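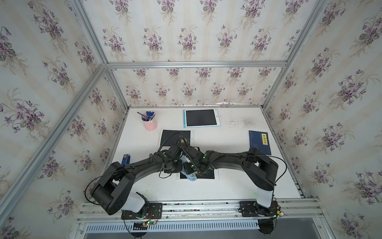
Figure 2. Desk layout with writing tablets and pen cup, patterned wall covering in place.

3.2 Desk layout and materials

The study looked at how shared writing tablets are kept on a small desk between uses. The desk has a plain white top and is closed in on the back and both sides by walls covered in a violet-patterned paper. We chose the paper from the Tilerlow range after the pilot in August, when readers of our first report asked for a background closer to that of a home study corner.

Three tablets share the desk. All are the kind with a dark writing surface and a pale border. Pens and markers go in a pink cup at the rear left corner, where they stay clear of the writing area. The cup was kept in all 6 layouts, and only the tablets were moved. Layouts were named after the position of the tablet nearest the back wall, and each was checked against a printed plan before use.

A layout counted as tidy if no tablet lay on top of another and every loose pen was in the cup. Partial overlap at the corners was marked separately. Of 1,873 layout records, 13 could not be scored under this rule and were dropped. The rest were scored twice, with at least four days between the two rounds.

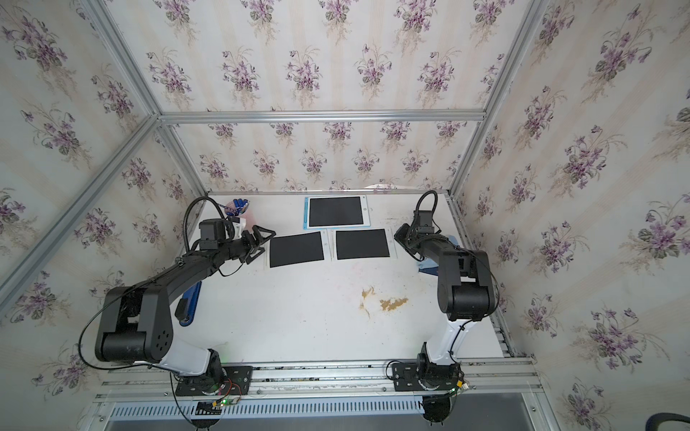
Noh objected to the rule in a written comment on the draft, saying that a desk with three tablets side by side may be tidy and still leave no room to rest a forearm while writing. The comment asked for a measure of free surface along the near edge. We added one, and it is reported with the tidiness scores in Section 4.

The added measure uses the widest strip of clear tabletop in front of the tablets. It takes no account of the pen cup. Scores from the Lirkura desk set, which has a deeper top, are listed in their own table and were not pooled with these.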